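Subject: Re: [oldmachines] Skarnis 174, skipped stitches on denim

I was away from the list most of the week and I'm answering from the top of the thread. I've worked on the 174 and the 200, and they are the same machine below the needle plate, so what follows should do for both. The 200 has a different top cover and a knob where the 174 has a lever.

Before you change any settings, take the machine out of its cabinet and put it on a flat, hard table with a good light. Tip it back slowly. The motor is heavy and sits behind the balance point, so put a folded towel under the handwheel side or you'll chip the paint. Open the bottom and look for old oil. On machines that sat in a closet it turns to a brown varnish that looks like part of the metal finish.

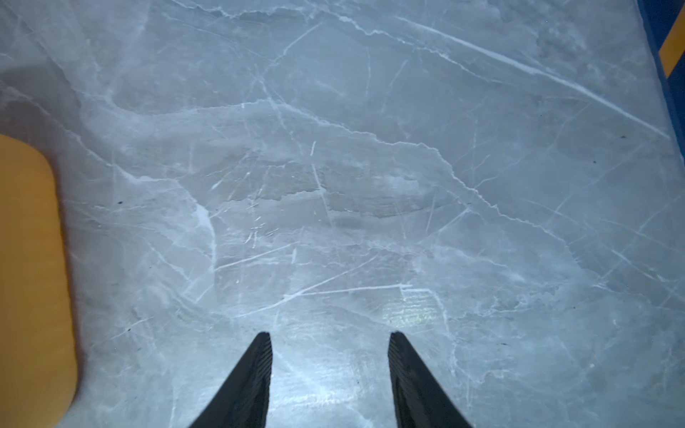
Dzintra Dzene wrote on 21 August 2019:

> It sews fine on quilting cotton, two layers or four. On denim
> it skips, and always in the same places, just as it climbs onto
> a folded hem and again when it comes off. I have changed the
> needle twice and rethreaded more times than I want to say. The
> shop in Cuvbridge told me the timing is out and wants to keep it
> until December. Can timing be out if it sews cotton perfectly?
> I would rather not move anything I can't put back. The serial
> number ends in 3140 if that helps anyone.

Yes, timing can be a little out and still sew cotton. Thin cloth is forgiving. But from the places where you get the skips, I'd look at three other things first.

The foot. When the front of the foot rides up on a hem, the back loses its grip on the cloth, and the cloth lifts with the needle. No loop forms and the hook goes past with nothing to catch. Fold a scrap of the same denim to the height of the hem and slide it under the back of the foot as you come up to it. Then put it under the front as you come off. If the skips stop, there is nothing wrong with the machine.

The needle. You say you changed it twice but not what size you put in. Use a jeans needle, size 16, and push it all the way up before you tighten the clamp. On the 174 the flat side goes to the back. There is a burr inside some of the clamps that stops the needle a hair short of the top, and a needle that sits low will act just like bad timing.

The foot pressure. The screw on top of the head sets it. Most people who quilt have it backed off quite far. Turn it down until it feels firm, try the hem again, and write down how many turns you made so you can go back.

If you get through all that and it still skips, then check the timing. You don't have to move anything to check it. Take off the needle plate and the bobbin case, put both screws somewhere they won't roll, and turn the handwheel toward you. Watch the needle go to the bottom and start back up. The point of the hook should pass just above the eye. If it passes at the eye or below it, the timing is off.
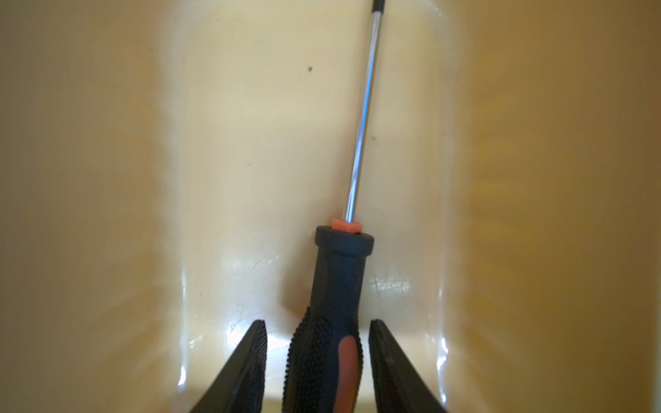

The needle plate screws on these are slotted and soft, and most of the ones I see have been chewed up. Use a blade that fills the whole slot and lean on it before you turn. If a screw won't move, put a drop of oil on it and leave it overnight. Don't use heat anywhere near the hook, as there is a fiber gear on the lower shaft and no one makes it now.

On parts, Valdovinos used to carry clamps and springs for the 174, and their last printed list was from 2000. I still have my copy and can scan the Skarnis pages if people want them. Some of the part numbers were swapped between the 174 and the 200, so ask for the clamp by its description.

As for the shop, I wouldn't leave it there until December without trying the scrap of denim. Please post what size needle you had in, and whether the skips come at the same spot if you turn the handwheel by hand.

Ava

List archive | Contact the list owner | Messages copyright their authors | Back to top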